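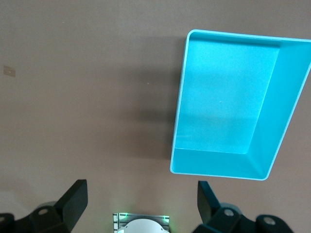
Re: wrist camera or fixed camera for bin work?

Posted to the Hirnard list, February

Earlier on this list it was written:

> We moved everything to the Byun wrist camera and took the fixed one
> down. Same arms, same Plorklow controller. Cycle time is better and
> we haven't missed it. Can't see why anyone would keep both.

I can see why, so here is my two cents' worth. We have run both views side by side on our two-arm table, with black parallel grippers and a turquoise bin.

I logged 493 tries. Of those, 112 needed a second approach, and most of the bad ones were decided on the wrist view alone. It is very good when the bin is close. A little way off, you get a rim, a patch of floor and a guess about the rest.

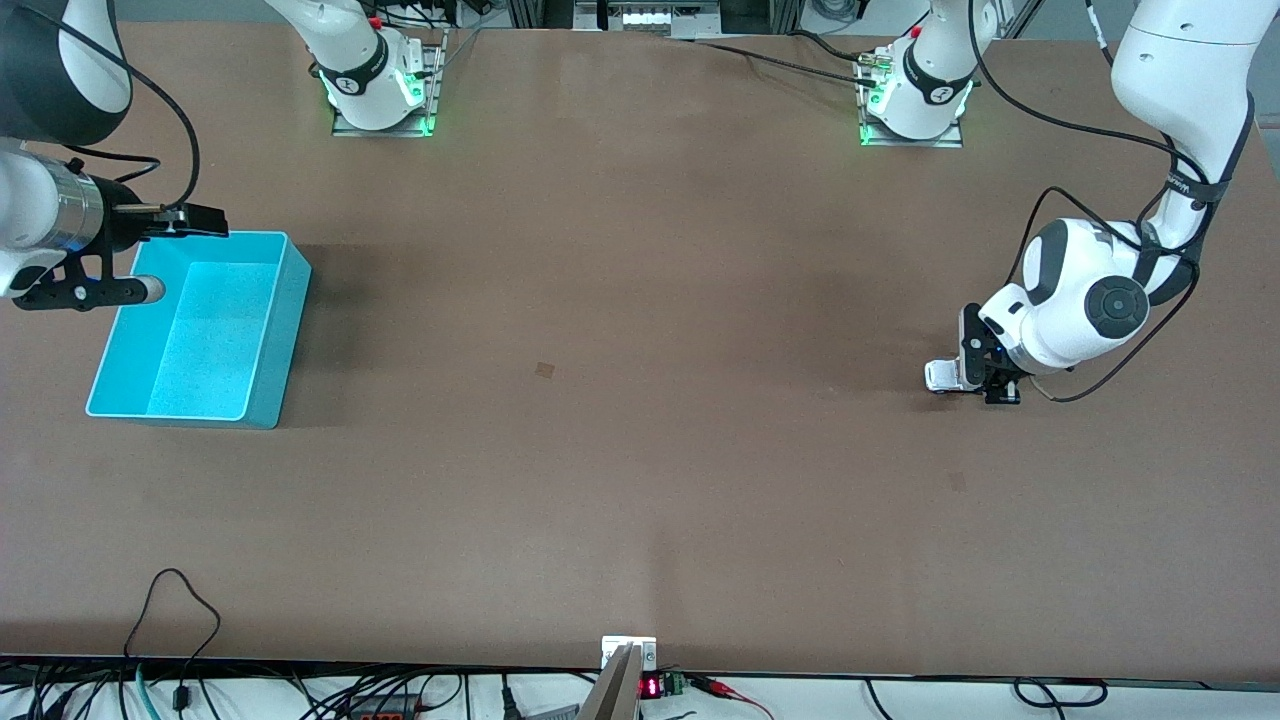 Fixed view, both arms over the table, bin at left.

From there I can tell which arm is nearer the bin and what the cables are doing. The wrist camera gives me neither. It also costs us a mount we don't have to recalibrate each time a finger gets changed – we've done that 4 times now and I'm tired of it.

My other complaint is shadows. The Brasura notes say their edge finder ignores them. Maybe on their bench. On our brown tabletop it called a shadow an edge often enough that I turned it off after 3 evenings and went back to plain thresholds.

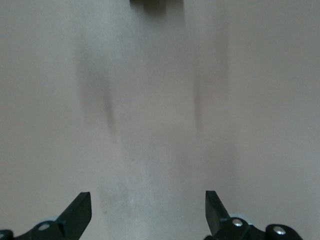 Wrist view, fingers open over nearly bare table, two dark streaks ahead of them.

If somebody has a setting that copes with that, please post the numbers and the colour of your table. "Works fine here" doesn't help me much. Until then I'm keeping both cameras, and I'd want to see a proper log before I believed the cycle time claim.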